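Home | About | Shows | Records | Links | Contact

Search this blog
Enter keywords

10th December

Carretero are down to three people again. Asanka Pramanik played his last show with them at the Tokside in June, and the band put up a short note the next morning saying he was done with touring and they wished him well. I had tickets for two of the fall dates and assumed they would be pulled. They kept all of them.

I saw the second one, in Prasley. The room holds 134 and it was close to full. Fathima Dewan has moved over from keyboards to bass and sings most of the low parts Asanka used to cover. Kamrul Mondal plays the same guitar lines he always did, only louder. They did 70 minutes with no encore.

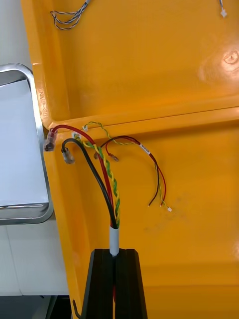
The older songs have changed the most. "Lirton" used to open with a long organ part, and now it starts straight on the verse. I missed the organ for the first minute and then stopped thinking about it. Two songs from the first record have been dropped completely, and I doubt they could be played without a fourth person.

Mizanur Selvanayagam's drumming is what holds the set together. He used to leave a lot of room and now he fills it, mostly on the toms. At the merch table afterward he told me they had practiced as a trio for 21 days before the first date, and that they threw out half of what they tried in the first week.

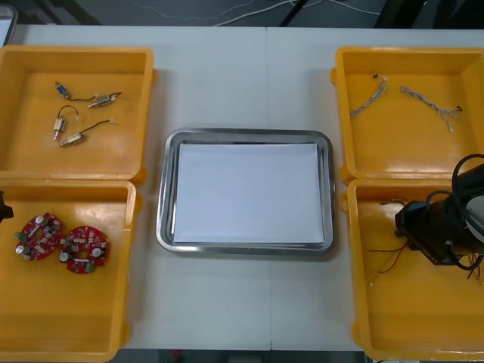 They are recording in January with Kamrul Karunaratne, who did the EP. I like that EP but the vocals are buried on it, and I hope they come up this time. Fathima has a better voice than most people would guess from the records – she only really sings out on stage.

They had a tape for sale too, a live recording from the spring with the old lineup. I bought one. Side A is good. Side B has a buzz on it all the way through, quiet on my kitchen player and pretty bad on headphones. The version of "Lirton" on there is almost nine minutes long.
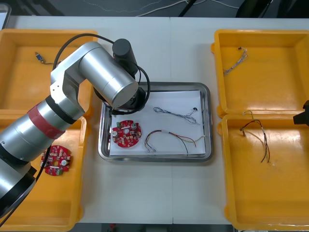
Silver arm and yellow trays on the white table.

The next show is back at the Tokside, with two openers I don't know. I'll go if I can get a ride, and I'll write up the openers as well if I get there early enough.

Filed under: Live shows, Local bands, Tapes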